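About Enton

Enton sells stainless steel drinkware for offices, canteens and school staff rooms. Paraschiva Coman and Aurel Tudose started the company with one shelf of tumblers, and we now supply 1,323 workplaces.
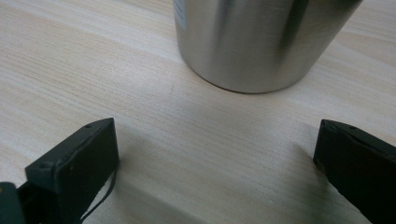

Brushed steel on a pale wood tabletop.

Mugs and tumblers are sold singly or as a desk set – a wire basket is an optional extra.
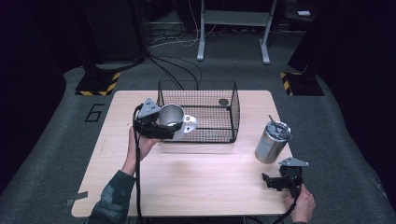

Replacement lids and straws can be ordered separately, and most orders leave within 2 working days. For returns, write to Paula Bratu at the Povitov office.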